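Home | News | Opinion | Tools | Events | Subscribe

Log the decisions as well as the data

By Sabina Murín
26 August 2023

14 shares | 6 comments

Most of the arguments I have had about robot software over the past year have been about models. Which one to use, how large, how much to train it. I would like to have fewer of those and more about logs.

I write control code for table-top arms at Borstead. Our stack is ordinary. A perception module finds objects and gives each one a label and a pose. A planner called Skovolik picks a grasp and a path. A controller runs the path at a fixed rate and stops if something looks wrong. Each part was written by sensible people and each part has tests.

The trouble starts when the arm does something odd. Last October it spent most of a week reaching slightly short of flat objects. Tall objects were fine. We had every camera image, every joint angle and every force reading, and still could not say why. What we did not have was any record of what the planner had been choosing between. It had considered 20 grasps each time, kept one and thrown the rest away without a note. The cause was a clearance setting that removed every low approach before scoring began. It took one line to fix and six days to find.

I think this is common. We treat sensor data as precious because it was expensive to collect, and we treat the program's own reasoning as scrap because it costs nothing to produce again. But it often can't be produced again. The settings have changed by then, or the library has been updated, or the planner uses a random seed that was never saved.

The usual objection is size. It is a fair one for images and a weak one for decisions. A rejected grasp is a pose, a score and a reason code. When we began saving all of them, a full run of 2000 attempts added less to the disk than 2 minutes of video. Dunudel, the tool we use for replay, opened the files without complaint.

The second objection is speed. People worry that writing things down inside a control loop will make it late. So don't write inside the loop. Put the record in a buffer and let another process save it. This is old advice and it still works.

A third objection, which I hear less often but take more seriously, is that nobody reads logs. That is true of bad ones. Ours used to be a wall of text with the same warning repeated 1040 times in a morning. We now write one record per decision, with the same fields in the same order, and the record carries the number of the image it was based on. A new engineer can pick a failed grasp and see what the camera saw and what the planner made of it.
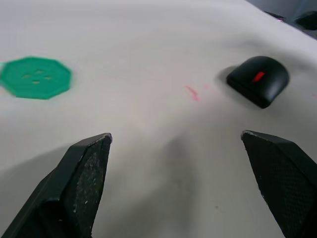

Should a small team build its own logging format?

Use an existing one if it can hold structured records with timestamps, and spend the time you save on deciding which reasons to record.

We did not follow that advice ourselves. Vávra, our first format, was home-made and had no version number, so every change broke the older files. We kept it going for far too long - mainly out of pride - and there are still runs from that period that I can't open.

I would also ask vendors to do their share. A planner that returns a path and nothing else should be treated as unfinished. Give me the candidates and the limits that were applied to them, in the order they were applied. I can work with a mediocre planner that tells me this, and I have wasted a lot of time on good ones that don't.

6 comments | Share | Print | Back to Opinion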